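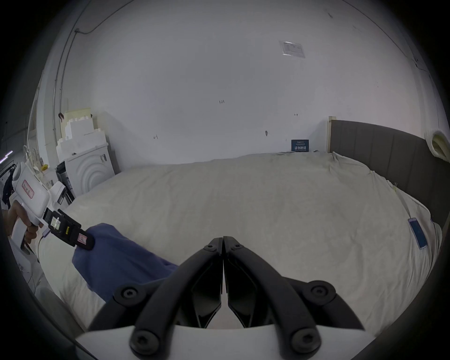
예비 손가락 예산부터 따로 떼어 놓아야 한다고 욜란디 애덤스는 말했다. 본체는 한 번 사면 몇 해를 쓰지만 집게 끝은 천을 집는 작업만으로도 금방 닳고, 지난해에는 그 비용을 소모품 항목에 섞어 두었다가 여름이 되기 전에 바닥이 났다는 것이다.

가정용 로봇 소프트웨어를 개발하는 드라이론(Driron)은 2018년 9월 29일 손에 쥐고 쓰는 그리퍼와 부속 장비의 추가 구매 계획을 확정했다. 총액은 1,373만 원이다. 이 가운데 590만 원이 그리퍼 본체에 들어가고, 나머지는 예비 손가락과 케이블, 저장 장치, 작업실 집기, 수리 적립금으로 나뉜다.

새로 들어오는 그리퍼는 13대다. 공급은 드렐츠카(Dreltska)가 맡으며 10월 안에 두 차례로 나누어 납품한다. 1차분은 침구와 의류를 다루는 작업실에 먼저 배치하고, 2차분은 주방 작업실과 예비용으로 돌린다. 납품이 늦어질 경우의 지체 보상 조항도 계약서에 들어갔다.

이번 구매는 집안일 동작을 기록하는 사내 사업 '지버(Ziver)'의 물량이 늘어난 데 따른 것이다. 작업자가 그리퍼를 쥐고 직접 천을 펴거나 개고, 그 과정에서 나온 기록을 로봇 팔의 학습에 쓴다. 로봇 팔을 작업실마다 들여놓는 안도 봄에 검토했으나 설치비와 바닥 보강비가 견적서에 올라오면서 뒤로 미뤄졌다. 로봇 팔 구매는 내년 예산을 짤 때 다시 논의한다.

구매 실무를 맡은 오라눗 캄판은 세 곳에서 견적을 받았다고 설명했다. 가장 싼 곳은 본체 가격이 낮은 대신 손가락을 본체와 묶어서만 팔았다. 한쪽 손가락에 금이 가면 한 대를 통째로 다시 사야 하는 조건이었다. 드렐츠카는 손가락과 나사, 받침판을 낱개로 주문할 수 있고 교체도 육각 렌치로 작업실에서 할 수 있다는 점에서 높은 점수를 받았다.

예비 손가락은 35쌍을 주문했다. 애덤스가 처음 요청한 수량보다는 적다. 회사는 우선 이 수량으로 겨울까지 써 본 뒤 마모 기록을 보고 추가 주문 여부를 정하기로 했다. 얇은 천을 오래 다루는 작업실과 두꺼운 이불을 다루는 작업실의 교체 주기가 서로 다르다는 의견이 있어, 교체할 때마다 작업 종류를 함께 적는 양식도 새로 만들었다.

작업실 쪽에서는 장비 수보다 충전과 보관이 더 급하다는 말이 나왔다. 데차 깨우사이는 오전 작업이 끝나면 케이블이 한곳에 몰려 다음 조가 자기 장비를 찾는 데 시간을 쓴다고 했다. 이에 따라 집기 예산에 벽걸이 거치대와 멀티탭이 추가됐다. 장비마다 붙이는 번호표도 손으로 쓰던 것을 인쇄한 것으로 바꾼다. 번호는 구매 대장의 자산 번호와 같게 맞춘다.

침대와 이불, 세탁기 같은 작업용 가구와 가전은 이번 예산에서 빠졌다. 이미 있는 것을 계속 쓰고, 천 종류만 조금 늘린다. 수건과 침대 시트, 아이 옷 등이 구매 목록에 올라 있으며 금액이 작아 작업실별 운영비로 처리한다. 세탁비를 어느 항목에 넣을지는 아직 정해지지 않았다.

저장 장치 비용은 당초 안보다 늘었다. 한 작업에 그리퍼 두 개를 쓰는 경우가 많아지면서 쌓이는 영상도 그만큼 커졌다. 회계 담당자는 외부 저장 공간을 빌리는 쪽을 권했지만 작업실에서 밤사이 올리는 속도가 따라주지 않아, 당분간 사내에 디스크를 두고 오래된 기록부터 옮기기로 했다. 임대 방식은 회선 공사가 끝난 뒤에 다시 견적을 받는다.

수리 적립금을 두고는 의견이 갈렸다. 아니크 바쇠르는 보증 기간 안에는 적립이 필요 없다며 그 돈으로 본체를 더 사자고 했다. 후베르트 프라이는 반대했다. 보증에 떨어뜨려서 생긴 파손은 들어가지 않고, 작년 수리비 대부분이 바로 그 경우였다는 이유다. 결국 적립금은 남기되 내년 3월까지 쓰지 않은 금액은 예비 손가락 구입으로 돌릴 수 있게 했다.

프라이는 검수 절차도 함께 손봤다. 이전에는 상자를 열어 수량만 맞으면 인수증에 서명했다. 앞으로는 손가락을 끝까지 닫았을 때 양쪽 끝이 고르게 맞는지, 나사가 풀린 곳은 없는지, 케이블 연결부가 흔들리지 않는지를 본 다음 서명한다. 문제가 있는 제품은 사용하지 않고 따로 보관했다가 공급사에 돌려보낸다. 반송 운임은 드렐츠카가 낸다.

기존 장비는 폐기하지 않는다. 상태가 좋은 것은 신입 작업자 교육에 쓰고, 고장 난 것은 분해해 쓸 수 있는 부품을 골라낸다. 구형과 신형은 받침판 규격이 같아 손가락을 서로 바꿔 끼울 수 있다고 공급사는 밝혔으나, 회사는 1차분이 들어오면 직접 맞춰 본 뒤 혼용 여부를 정할 방침이다.

교육은 1차 납품 직후 작업실별로 진행한다. 쥐는 법과 손가락 교체, 이상이 생겼을 때의 보고 순서를 다루며 교육 시간도 근무 시간에 포함된다. 교육 자료는 캄판과 깨우사이가 함께 쓰고 있다. 구매 대장과 교체 기록 양식은 사내 게시판에서 내려받을 수 있으며, 작업실별 추가 요청은 2차 납품 전까지 구매 담당자에게 서면으로 내면 된다.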